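Okay, so the potluck supper in Kuvberg is coming back in July, and I for one am thrilled. I got the news from Orla Doherty outside the post office, and then from two other people before I'd made it back to my car, so consider it well and truly out.

If you're newer to town, the supper used to fill up Dolitz Street every summer, with long tables down the middle and extension cords running out of everyone's front windows. Then the street got torn up for the water main, and then it got torn up again, and after that I think people just got out of the habit. The last one drew 328 people. I remember it mostly for the thunderstorm that rolled in during dessert and the sight of Finbarr Mulligan running for his porch with a whole peach cobbler under his jacket.

This year the tables go from the corner by the old Sison shoe store down to the bridge. Setup starts at 5 and food is out by six-thirty. There's room for 80 households to sign up with a dish, and when I stopped in at the library to put my name down (potato salad, same as ever, I'm not apologizing) there was already a decent line of names ahead of mine. Kids under 12 don't need to be on the sheet.

The big change is the plates. Paper is out! You bring your own from home, plus a fork and a cup, and you take them home dirty. Ruairí Kinsella, who had the job of hauling the trash last time, told me he filled 89 bags and he'd rather move away than do it again. I was a little grumpy about it at first, I'll admit, but I like the thought of everybody's kitchen stuff mixed up on one long table. Put a piece of masking tape with your name on the back or you'll never see it again.

Music is still up in the air. Radymyr Kravets has offered to bring his accordion and play until somebody asks him to stop, and last I heard there was also talk of a brass band from over the ridge, but they want to be paid and the supper has never paid anybody. My vote's for the accordion. Emrys Edwards is lending his string lights again, the ones with the big bulbs, and could use a couple of people with tall ladders in the afternoon.

Parking will be in the field behind the school, and the street closes to cars at three. If you live on Dolitz and need to get out that evening, move your car before then.

The sign-up sheet is at the library's front desk until it's full. They could really use more main dishes, by the way, because so far it's almost all pie.
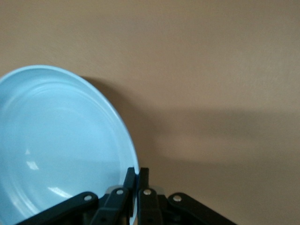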